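**Genley reading room asks: where does *Twins story* live?**

GENLEY – The Clenosero Street reading room has 732 books, one kettle and, as of August, a filing dispute that has outlasted the repainting of the ceiling.

At the centre of it is a desktop shelf organizer, built in pale plywood by retired cabinetmaker Alcides Peixoto and installed on the white table near the front door. It was meant to hold the books people ask for most often. Peixoto says he was told it would need to take "a few paperbacks and whatever's due back," and he cut the boards accordingly.

What it has ended up holding is the argument.

The reading room has always shelved by its own system, drawn up by the late Mrs. Andrade, who sorted by mood. Cheerful books went by the window. Sad ones went near the heater, on the grounds that their readers would want the warmth. The system worked well for anyone who had known Mrs. Andrade and poorly for everyone else, including several people who came in looking for a car repair manual and found it under Regret.

Zuweira Aidoo took over the desk in the spring and began moving the collection to plain alphabetical order by title. She has reached M. Everything from N onward is still where it was, mood and all, which means that a reader looking for a book beginning with T must first decide how it makes them feel.

"I'm told it's a happy book," Aidoo said of *Twins story*, a dark green volume with a white anchor at the foot of the spine. "I'm also told it's a sad book. I've had both in writing."

Until a decision is made, the green book has been put in the organizer beside a white one marked EN, where it leans.

The lean has supporters. One regular, who asked to be identified only as a taxpayer, said it was the first time in years she had been able to find anything without asking. Others feel that a book at that angle looks as though it has given up. A suggestion sheet pinned by the door collected 37 comments on the matter before the pen went missing, and the pen has since become a separate item on the agenda.

Peixoto, for his part, would like it known that the organizer is not finished. He makes his shelves with a slanted support so that the books can be read along the spine by someone standing over the table, and he regards an upright shelf as a thing for people with good knees. The box section on the right was an afterthought. He had some board left over from a job on Irine Road and did not want to carry it home.

"You put thin things in a box," he said. "Otherwise they slide down behind the fat things and you never see them again. I've lost a whole atlas that way."

He has been asked whether the screw holes will be filled. He has said they will be filled when he is asked nicely. 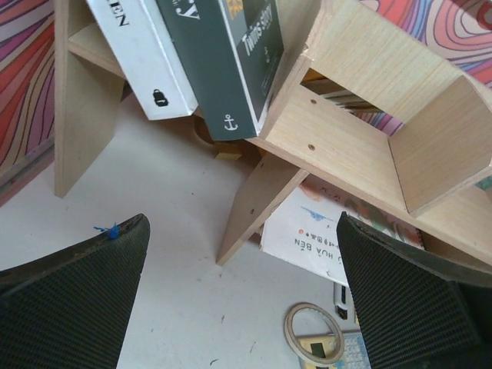 ## Vote set for after the soup lunch

Members will be asked to choose between three proposals at the end of the month. The first finishes the alphabet, all the way to Z, and retires the mood shelves for good. The second keeps the moods but adds labels, so newcomers have some warning. The third, submitted on the back of a bus transfer, would leave both systems in place and rename the organizer "Undecided."

The third is thought to be ahead.

Aidoo has said she'll carry on with whatever passes, though she'd appreciate hearing before she starts on N. She can get through 10 books in a quiet hour and far fewer when people stop to tell her what Mrs. Andrade would have done. She's asked that those opinions be held until after four o'clock, when she has gone.

There is also the question of money. The reading room has set aside $200 for shelving this year, and Peixoto's bill for the organizer came to the price of the screws and a coffee. He has offered to build a second one for the other end of the table. The offer was received warmly and then referred to the same meeting, where it sits below the pen and above a complaint about the colour of the ceiling.

In the meantime, borrowing continues as usual. Anyone wanting *Twins story* may sign it out at the desk for two weeks. Readers are asked to put it back in the organizer when they return it, and to leave any note on whether it is happy or sad with Aidoo, in pencil.

Soup is at noon. Bring a bowl.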